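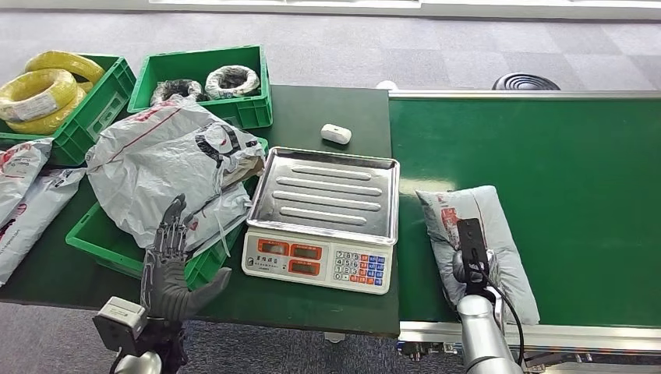
Weighing Station Layout for Small Mailed Parcels
Project report, Packaging and Logistics Lab
Submitted by Meifang Qian, 2020-04-15

1. Purpose

The project looked at one step in parcel handling: moving a soft plastic mailer from a supply crate to a scale, reading the weight, and passing the mailer to a belt conveyor. Rigid boxes were left to the Sobczak group. Soft mailers were chosen because they sag, and a sagging bag can touch something other than the scale while it is being weighed.

2. Station

The station is a dark green worktable with a green belt conveyor along its right side. Green plastic crates hold the stock. Coils of cable and wire are kept in two of them, and mailers go in and around a third. The scale stands at the center of the table. It has a rectangular stainless steel tray with raised edges, and a white front panel with four display windows and a keypad.

The layout follows the Ustlow plan from last year with one change — the scale was moved closer to the crates. This shortened the reach but left less free table between the crate rim and the tray.

3. Method

Each of 186 trials used one mailer. The scale was set to zero with the tray bare. The mailer was placed flat, released, and read once the display had settled. A second reading was taken after the mailer was turned over. If the two readings differed by more than 2 grams, the trial was marked as a contact error and repeated. The heaviest mailer weighed 1,352 grams and the lightest 227 grams. 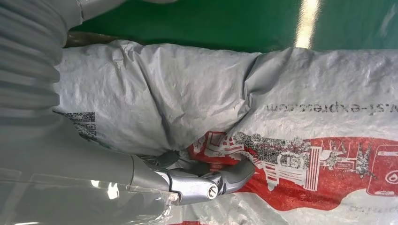
4. Material Behavior

The mailers are thin, soft plastic and wrinkle easily. Two properties affected the work. First, a bag with a small item inside has loose ends, and these fold under when it is set down. Second, the surface is slick enough to slide on a ridged tray if the bag is dropped at an angle.

Contact errors occurred in 25 trials. Most involved a loose end hanging over the tray rim and resting on the table or on a crate.

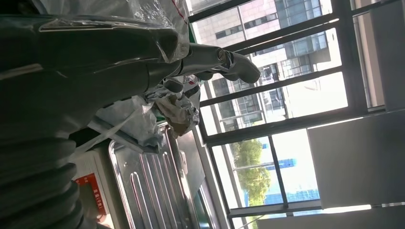

Long mailers were worse than short ones in this respect. Laying the long side parallel to the tray ridges reduced the overhang, and this placement was adopted for the last block of trials. Trials from the earlier blocks were not rerun.

5. Changes Proposed

Move the mailer crate back from the scale by one crate width. Keep the cable crates where they are. Mark the tray position on the table with tape so that the Hadis section can reset the station in May without measuring again.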